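Search this site... Go

An afternoon at the Ritstead open day

8 Sep 2022 | 5 min read

I went to see how people teach a robot to tidy a desk, and I came home with a sore wrist.

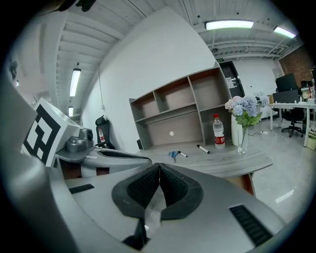
Nuwan Mridha told me before we went in that I should not expect any robot to walk around and bring coffee. Most of the work in such a place, he said, is a person moving a gripper by hand, again and again, and if I found this boring I could leave after the first hour and he would not be offended.

I did not leave. I stayed until they started to switch off the computers.

The open day was in Ritstead, in the office of a small company called Lullau. I had to take two trains and then a bus, and the bus driver did not know the street, so I walked the last part with my phone in my hand. I had registered in April, when the page said there were 14 places for each group. I was in the second group. We got a name sticker and were asked to keep our bags near the wall.

I must say the room surprised me. I work in a warehouse for spare parts, and for me automation means yellow fences, a loud horn and a red button. Lullau is an office with white walls and a patch of brick, pipes under the ceiling, mesh chairs. On the desk where the demonstration was held there were flowers, hydrangeas I think, pink and pale blue. The task was also very modest. You have a gray shelf with small compartments, you have some markers lying on the desk, and the markers must go into the shelf.

The tool for this is a gripper you hold in your own hands. It has two jaws with ribbed black rubber pads, and they are what touches the marker. There is a small camera on it, and a white cube with a black-and-white square pattern. I asked about the cube. The woman who led our group explained that the pattern helps the software to know where the tool is and how it is turned. I had thought it was a kind of inventory label, like we have at work, and I was glad that I asked quietly.

Then we could try. You squeeze, the jaws close, you carry the marker to the shelf, you open. It sounds like nothing! My first marker rolled away from me and I pushed it across half of the desk before I caught it. The second one I held too near to the end, so it hung down and knocked against the shelf. A boy of maybe ten years did it better than all the adults, and he did not look proud at all, he only wanted to do it again.

What I learned is that my mistakes are not thrown out automatically. They have a person who looks at each recording afterwards and decides. A clumsy try where you correct yourself in the end can be useful for the robot, because the robot will be clumsy too. A try where you stop in the middle and talk to your neighbor is deleted. For this one shelf they want 1000 good recordings, and on the day of our visit they had 400. One of their people had made 112 in a single day, and she said that in the evening she was putting cups in her own cupboard in the same slow way.

I had many questions and wrote them on the back of my train ticket. Here are two of them with the answers, as well as I remember.

Why is the desk not cleared completely? The answer was that a real desk is never clear. If the robot only sees an empty surface with one marker, it becomes confused by a bottle.

Why markers? They are cheap, they roll, and they are thin. She said that a thin thing that rolls is quite a mean exercise. After my own try I believe her.

In the last part they showed us a video of a robot arm, which they call Virnon, doing the same task after training on an older shelf. It was slow. It took one marker, waited, moved up, waited, and put it in. Two people in my group laughed a little at the waiting, and I was almost angry with them, after what I had seen of our own hands one hour before. On the fourth marker it missed the compartment and the video went on, they had not cut it. I liked this very much.

I would like to know what such a system would do with our shelves at work, where half of the boxes are torn and the labels are in three languages. I asked, and the answer was a friendly "not soon."

On the way back Nuwan slept on the train and I practiced with my thumb and two fingers on a pen. There will be another open day at their second office, in Blackburn, but the date is not decided yet. If you go, eat before. They had only cookies, and the first group had found them already.

Contact | All texts and photos © the author | Back to top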